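Keeping the lights on at a small-town paper: a talk with the editor of the Grikine Courier

The newsroom of the Grikine Courier is up a flight of stairs over what used to be a shoe store, and the editor met me at the bottom of them because, she said, the buzzer has been broken so long that people have stopped trying it. She has run the paper for 7 years. Before that she covered courts, and before that schools, and before that (she laughed when she got this far back) she took classified ads over the phone for a weekly in Hevel that has since folded. She asked me to leave her name out of this, as she does with everyone who writes about the paper, and so I have.

I had come to talk about the union. Last May the reporters, copy editors and two part-time photographers at the Courier and its sister paper in Hevel signed their first contract with Overgaard, the company that owns them both, after a stretch of bargaining that wore everyone down. She was a reporter at heart all through it, she told me, and a manager on paper, and it was not a comfortable place to sit.

"I couldn't sign a card and I couldn't go to the meetings," she said. "I'd hear them in the back room, and somebody would have brought doughnuts, and I would be out at my desk editing the sewer story. I wanted a doughnut very badly. I also wanted them to win, and I couldn't say that to a soul at the company, so I'm saying it to you now that it's over."

The trouble had been building for a good while. Pay was part of it, and she didn't try to hide how low it was, but the thing that pushed people over was safety. One of her reporters had been followed to his car after a land-use hearing by a man who had been sending him messages for weeks. The reporter told her, she told the regional office, and the regional office sent back a link to a training video.

"I watched it," she said. "I watched the whole thing, twice, because I thought I must have missed the part where it helped. It was for people who work in warehouses. There was a long section on ladders."

After that the staff began to write down every threat they got, in a shared file that anybody could add to. They put in the phone calls, the letters, the notes left under windshield wipers, the comments that named a reporter's street. By the time they sat down at the table they had 90 entries. She still has a printed copy in her bottom drawer, and she took it out and put it in front of me, then thought better of it and put it back, since some of the people in it have moved on and would not want to be read about by a stranger.

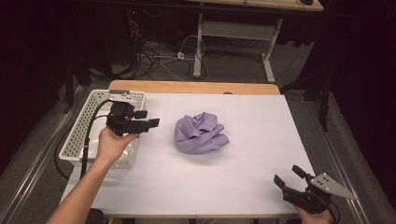 What the contract did, in the plainest terms, was make the company answer. A reporter who gets a threat can now ask not to cover an event alone, and the editor has to agree or say why in writing. The company pays for a lawyer when somebody is sued or served with papers over a story. If a reporter's home address is passed around, there is money for a hotel, and for new locks, and the reporter doesn't have to lay it out first and wait. Freelancers get the same cover while they are on assignment, and she told me that was the piece the company fought longest.

"They kept saying freelancers weren't ours," she said. "Well, I know who I call when the river comes up in the middle of the night. I call the woman who lives out by the bridge and has a good camera, and she puts her boots on and goes. If she's ours when I want the picture she's ours when she gets in trouble taking it. I was allowed to say that much out loud, and I did."

I asked how close it came to a strike. She got up and refilled the kettle before she answered, and I've known enough editors to let her.

There was a vote to allow one, she said, and it passed easily. There was also a lunchtime picket out on the sidewalk. People from town came and stood with them. The high school paper sent its whole staff, and the man from the hardware store, who calls every month to complain about the crossword, came with a sign he had lettered himself. The Courier has 800 paying subscribers in print, and she said it felt to her, looking down from the window, as if all of them had turned up, though of course they hadn't.

"I had written the story about it, too, or rather I'd assigned it and edited it, and that was the oddest edit of my life," she said. "You have to call the company for comment, and the company is your boss. So our reporter called, very politely, and they gave us a very polite no comment, and we ran it on the front. I changed one verb. I still think about that verb."

She wouldn't tell me what the verb was.

We talked for a while about the bigger picture, which she is not gloomy about, or not all day long. She worries about the papers that have no union and no company either, just a couple working out of a spare bedroom. There is one of those in Nusenlow, a news site that covers the county board better than anyone has in years, and the two people who run it have been sued once already by a developer. The suit was dropped, but it took most of a year, and they paid for it out of what they had put aside for a new roof. Since then the Courier's staff has asked them over for the safety sessions and shares its list of lawyers with them, and the Nusenlow pair bring their own stories of what works and what doesn't.

"You can call them competition if you like," she said. "They beat us on the bridge contract and I was sore for a week. But if somebody scares them out of the business, I don't get those readers. The readers just don't find out about the bridge."

I wondered whether the younger reporters see the work the way she did when she started. She thinks they're braver about some things and more careful about others, and she likes the mix. They will tell her straight out when an assignment feels wrong, where she would have gone and kept quiet and had a stomachache for three days. They also text her when they get home from night meetings, which began as a rule and has become a habit, and she has taken to staying up for it.

"My husband says it's like having teenagers again," she said. "The last one usually comes in by eleven. If it's the zoning board, it can be midnight, and then I'm sitting there in my robe with the dog, mad at the zoning board."

The contract runs out in 2 years, and then they'll all have to do it again, with whoever is on the staff by then and whoever is sitting across from them at Overgaard. She would like to see a raise for the photographers next time. She would like a second person on the copy desk. Mostly she wants the safety language left alone, and she has told the company so, in writing, with her own name on it.

It had gotten dark by the time I put my notebook away, and a reporter had come in with a wet coat and a question about the school budget. The editor walked me down the stairs anyway, still talking, and held the street door open with her foot while she finished telling me about a correction they once ran on a recipe for plum cake. She said they still get mail about it.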